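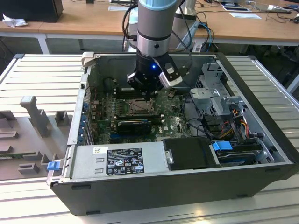 A desktop tower is a personal computer built into an upright case, tall and fairly narrow, with the main parts fixed to one large circuit board inside. It is one of the friendliest machines ever made for anyone who likes to see how things fit together! Lay it on its side, take off the side panel and nearly everything is there to look at, and many makers help out with colour. In this black one the expansion slot covers have blue tips, the hard drive carrier has a blue latch and there is a blue tab at the end of the power supply, all standing out well against the grey metal and the green motherboard. Coloured touch points of this sort are a lovely bit of design, and they turn up on plenty of office towers.

Layout

The motherboard is the large board that everything else plugs into. The processor sits in a socket on it, held down by a metal frame or lever, with the memory slots close by so that signals have only a short way to travel. Expansion slots take extra cards (graphics, sound, network and so on), and the back ends of these cards line up with openings in the rear of the case. Hard drives usually live in a cage of their own, well away from the processor.

The power supply turns mains electricity into the low voltages the parts need. Its wires follow a colour code that has lasted remarkably well: yellow for 12 volts, red for 5 volts, black for ground.

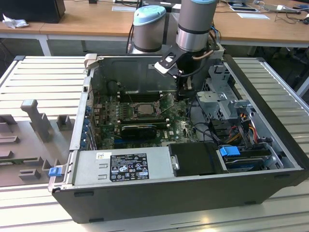

Cooling matters a good deal in a tower. Some cases use a plastic shroud to guide air over the hottest parts, and it normally lifts away when the memory needs changing. Dust is the great enemy, and a clean each October, before the heating goes on, is a habit many owners swear by.

Repair and reuse

An office tower can often be kept going for 15 years with a new drive and more memory. Always unplug the mains lead first, and never open the power supply itself.

See also: Motherboard, Hard disk drive, Computer case

Search articles Go

Comments (3)

Mitsuko Tamura: Lovely article. I changed the memory in my old tower after reading it, and it took me around 20 minutes, most of them spent hunting for a screwdriver!

Kohei Tsuji: Could you add a line on the orange wire? It's 3.3 volts on a standard ATX supply.

Mitsuko Tamura: Seconded, I had wondered about that one too.

Last edited 6 Jul 2020 | Contact Anatura | © Anatura | Back to top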